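# Two arms, one table, and the small jobs at home

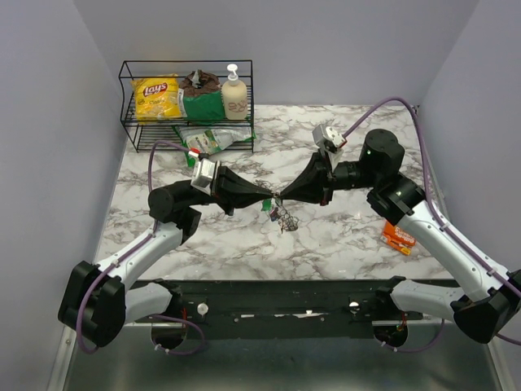

**By the technology desk writer, Privham**
December 28, 2019

Can a machine put a kitchen shelf in order yet? In Privham, the people at the Ponano workshop say the answer is "sometimes, if you are patient." They have spent the months after August giving small household and shop chores to a pair of robot arms, and they keep a list of every try. The list has now reached 746 entries.

The work is done on a marble-patterned table with plain walls on three sides. A black wire rack with two levels stands at the back, and on it are things that any family or corner store would know, such as a yellow bag of Lay's and a pump bottle. The arms come in from the left and the right, and each one ends in a narrow gripper. For some jobs the two tips must come together over the same spot, as when they work above a tangle of thin dark loops on the table.

A tangle is a hard thing for a machine. A person pulls a little, feels where it holds, and pulls from another side. The arms depend very much on what their cameras see, and in a knot of thin loops one piece hides the next. The workshop puts this kind of job in its most difficult group, together with folding soft cloth and opening a bag without tearing it.

Lifting a box is much easier. The sides are flat, the shape does not change, and the gripper can come back to it if the first try fails. Bags of chips are between the two. They are light, but they change shape when they are pressed, and a shopkeeper does not want to sell broken chips.

The present test plan has 28 chores. By the workshop's own count, 12 of them can be left to the arms with a person standing near, and only 3 can be left without anybody watching. All three are simple moves of one hard object from one place to another.

Speed is the other question. Undden, a small grocery in the Doucette quarter, followed the tests with interest, hoping to have its shelves filled at night. The store decided to wait one more year. A worker there fills a shelf before the machine finishes its first row, and the same worker also notices when a package is open or an old price is still on the shelf.

For homes the wait will probably be longer. A kitchen is different every evening, and the cost of two arms is far above what most families could pay for help with tidying.

Ponano will continue with the same 28 chores in the new year. The next report will give separate results for soft objects and for hard ones, and for the first time it will include the minutes needed for each job.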